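3. Break times and shift patterns at the three sites

Shift rotas were collected from all three sites before any interviews took place.

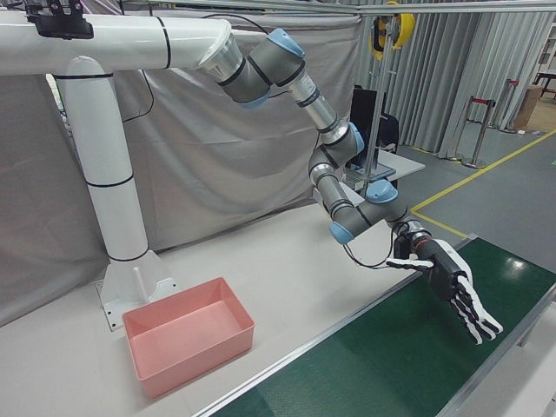
The rotas came in different forms. Astbridge kept its own in a shared spreadsheet, Drasasside used printed sheets pinned up by the clocking-in point, and Dunmore had a diary in the supervisor's office with changes written over in pencil. Calum Chisholm copied the three sets into a single table, and Yolanda Crenshaw checked each entry against the originals. Where a pencilled change could not be read, the shift was left out.

In total 212 workers appear on the rotas. Agency staff are included if they worked at least 10 shifts in the study period. Managers and drivers are not, as their hours were set separately and they did not take their breaks with the packing teams.

3.1 Terms used

We use "long break" for the meal break and "short break" for any other paid stop named on the rota. Workers had their own words for these. At Drasasside the short break was "the ten", even on the night shift, where it lasted a quarter of an hour. At Dunmore it was usually "tea", and the long break was "dinner" whatever the time of day. The word "belt" means any moving conveyor, such as the green one in Figure 1, and "belt work" means a task where the worker has to keep up with it. Bench work is packing, labelling or checking done at a table, where the worker sets the pace for most of the shift.

The difference matters for breaks. A person doing bench work could finish a box and leave. A person doing belt work had to wait for cover or for the belt to be stopped, and the break began on paper when the rota said it did.

3.2 Length of breaks on paper and in practice

All three sites gave a long break of thirty minutes. Astbridge and Dunmore gave two short breaks in a full shift and Drasasside gave one, with a second added on nights. Kyung-tae Hong sat in the canteens and noted when people came in and when they left, using a sheet with no names on it. He recorded 4000 arrivals and departures over the whole study.

Time in the canteen was shorter than the break shown on the rota at every site. The gap was largest at Drasasside, where the walk from the packing hall goes out of doors and coats have to be fetched first. Several workers there said they had given up on the canteen for the short break and stood in the corridor. These people do not appear in the canteen record at all, so our figures for Drasasside cover only those who made the walk.

At Astbridge the main cause of delay was the microwave queue. There were two microwaves for the day shift, and people with hot food ate it quickly or took it back unfinished. A change made on a Monday halfway through the study, which moved the labelling team's long break fifteen minutes later, shortened the queue. It also meant that two sisters who had eaten together for years no longer could, and this came up in interviews more often than the queue did.

3.3 Who sits with whom

Sandra Inskip carried out the interviews. Each worker was asked whom they had last eaten with and whether they had chosen to. Most named people on the same task. Belt workers gave shorter lists than bench workers, and their lists changed less from one week to the next. This fits with the way cover was arranged, since belt workers were released in fixed pairs at all three sites.

Language had less effect than we had expected. At Dunmore, where we had been told by the site office that tables divided by language, the division followed the rota more closely. Teams had been made up by language when people were first taken on, and they took their breaks as teams.

The loan scheme run under the name Nastico, which put board games and packs of cards in the canteens, was used almost entirely on nights. Day workers said half an hour was too short to start anything. Jordan Parsons, who coded the interview notes, recorded 300 mentions of lack of time during the long break, and only a small number of these concerned games. Far more were to do with phone calls home, which are taken up in Section 4.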